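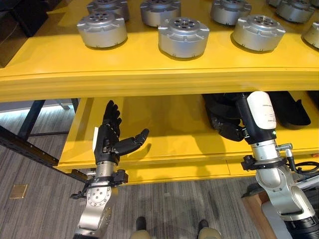 A las cuatro de la mañana, en Grurnwood, el único que me llevaba la contraria era Fraser Imrie, y eso que estaba dormido en la silla con la boca abierta. Lo último que me había dicho era que mi método no valía para nada, que a un robot se le enseña con datos y no con paciencia. ¡Pues toma paciencia! Llevábamos 2679 repeticiones apuntadas y yo me sabía ya de memoria el zumbido de cada motor.

Mi idea era bastante tonta (lo reconozco): en vez de corregir a Kosodar cuando fallaba, lo dejábamos terminar el error entero y guardábamos también eso. En Pustivov me rechazaron el artículo con dos líneas, una de ellas para decirme que faltaba una coma. Pero desde noviembre la curva bajaba, despacito, y en la repetición 147 de la última tanda la mano izquierda hizo una cosa que no estaba en ninguna parte.

Se abrió. Se quedó así, con el pulgar separado, mientras la derecha seguía a lo suyo en el estante de abajo.

Miré el registro. El programa clasifica cada gesto él solito, y en esa casilla, donde siempre pone «agarre» o «fallo», había escrito Saludo.

Claro, lo primero que pensé fue que Fraser me había colado una etiqueta para reírse de mí. Lo sacudí por el hombro, le enseñé la pantalla, y él se puso las gafas y leyó la línea tres veces.

—¿Y tú qué le has contestado? —me preguntó.

Le dije que nada, que cómo le iba a contestar. Entonces se levantó, muy serio, y levantó la mano.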